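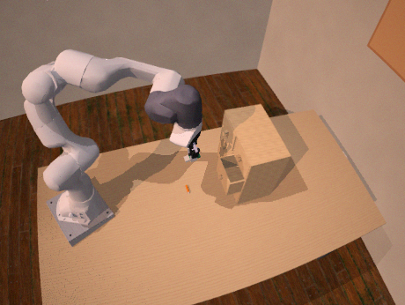 Every Sunday in April, the robot workshop at Stirkow opens its doors to kids, and last time we got to spend a whole afternoon there! If you have ever wondered how a robot learns to tidy up, this is the place to find out. The very first thing the workshop people showed us was on a big screen, and it was a robot that lives only inside a computer. It's a white arm bolted down beside a little wooden cabinet, with one drawer pulled open and a small orange thing lying on the table. None of it is made of real wood or real metal. It is all drawn by a computer, a bit like the world in a video game, and the robot inside it has a real job to practice.

Why practice in a pretend world?

Think about how you learned to ride a bike. You probably wobbled, and you probably fell off. Falling off hurts, and it can scratch the bike too. Robots make mistakes when they are learning, and some robot arms are strong enough to break a drawer or bend their own fingers. They are also expensive, so the people who look after them get nervous when they bump into things.

A computer world like this is called a simulation. (Say it like this: sim-you-LAY-shun.) In a simulation, a robot can whack a cabinet as hard as it likes and all anybody has to do is press the reset button. Everything jumps back to where it started. No glue, no sweeping up!

The simulation we saw is part of a project called Rornex. On the morning of our visit, the Rornex robot had already done 165 practice tries before we even got our name stickers. By the time we went home, the counter on the wall said 1,155. Imagine doing the same homework problem 1,155 times in one day. The robot doesn't get bored or hungry, and it never asks for a bathroom break.

What are all the parts called?

The fun thing about robot arms is that lots of their parts are named after parts of you. Hold out your own arm while you read this bit.

Your shoulder lets your whole arm swing up and down and around. A robot arm has a shoulder too, down near the bottom, and it is usually the chunkiest part because it has to hold up everything else.

Your elbow bends. So does the robot's. On the Rornex arm the elbow is up high, and the forearm stretches out from there over the table.

Your wrist lets you tip and twist your hand. Try opening a jar without moving your wrist. Hard, right? Robots need wrists for the same reason.

Then there is your hand. You have four fingers and a thumb, and you can feel things with all of them. Many robots get by with a gripper, a tool that closes on an object and holds it. The one in the Rornex simulation is small and black, and it hangs off the end of the arm pointing down.

The places where a robot bends or turns are called joints, and inside each joint there is usually a motor. When the arm moves smoothly from one spot to another, several motors are working together, each turning a little bit. If one turns too far, the gripper ends up in the wrong place.

So how hard is it to put something in a drawer?

Much harder than it sounds! You can put a crayon in a drawer while you are singing and looking out the window. Your brain has had years of practice. A robot has to work through every piece of the job.

First it has to find the object. To a computer, a camera picture is a huge pile of numbers, and it has to work out which numbers mean "orange thing" and which mean "table." Shadows make this trickier. A dark shadow can look like an object, or like a hole.

Next it has to reach. The arm needs a path that gets the gripper to the object and doesn't crash into the cabinet on the way. Then it has to grab. If it squeezes in the wrong spot, the object can slip or spin around. Thin things are some of the worst, the workshop people told us, because there isn't much to hold on to.

After that comes the carrying part, and then the letting go. Let go too early and the object drops on the table. Let go too low and the gripper bumps the drawer. One of the grown-ups in our group said it sounded exactly like parking a car, and the workshop people laughed and said parking was easier.

Our turn!

After the talk we got to drive. The workshop has a row of computers, each with its own practice world and a pair of little joysticks – one moves the arm, and the other turns the wrist and works the gripper. You get 8 minutes each. That seems like plenty until you start.

My first try was terrible. I pushed the stick the wrong way and poked the gripper straight into the table. On my second try I knocked the block I was supposed to pick up right over the side. On the fourth I finally got hold of it, and everyone at my computer cheered so loudly that the next group came over to see what had happened. (Then I dropped it.)

Here is the part I loved most. When a person drives the simulated robot, the computer can remember every move. Those moves can be used as lessons, so the robot can copy what a good driver does. This is called learning from demonstration, and it works a lot like a big sister showing you how to tie your shoes. The robot watches the moves again and again and then tries to do it alone. The Rornex team likes to have 100 good demonstrations before they let the robot try by itself. I don't think any of mine made the list!

Does it work on a real robot?

Sometimes. This was the question everybody asked, and the answer was really interesting. A simulation is never exactly the same as real life. Real drawers stick. Real tables get crumbs on them. The light changes when a cloud goes over, and a real object might be a tiny bit heavier than the computer thought.

A robot that is brilliant in its pretend world can get very confused in our world. Scientists call this the reality gap. One way to help is to keep changing the simulation. They move the lights, swap the colors, slide the cabinet over a little, and change how slippery things are. A robot that has practiced in lots of different pretend rooms has a better chance in a real one.

At the end of the day we crossed the hall to the Dremska room, where the real arms are. You have to stand behind a yellow line while they are switched on, and there is a big red stop button on each side of the room. We watched one of them try to put a wooden spoon into a box. It missed the first time, went back, and got it in on the second. Everybody clapped, even though a robot can't hear clapping.

Try it at home

You can make a robot game with no robot at all. The workshop calls it the Boonchu game. You need a friend, a box, a spoon, and a scarf to use as a blindfold.

One of you is the robot. The robot sits at a table and puts on the blindfold. Put the spoon on the table and the open box next to it.

The other one is the programmer. The programmer gives orders, and the robot does only what the orders say. You can use words like left, right, up, down, open, and close, but you can't say "pick up the spoon."

See how many orders it takes to get the spoon into the box. Then swap places. If you want to make it harder, move the box a little after every try, just like they do in the simulation.

Words to know

Simulation: a pretend world inside a computer where you can test things.

Joint: a place where a robot arm bends or turns.

Gripper: the part of a robot that grabs and holds.

Demonstration: showing how to do something so that someone else, or a robot, can learn it.

Reality gap: the difference between how things work in a simulation and how they work in real life.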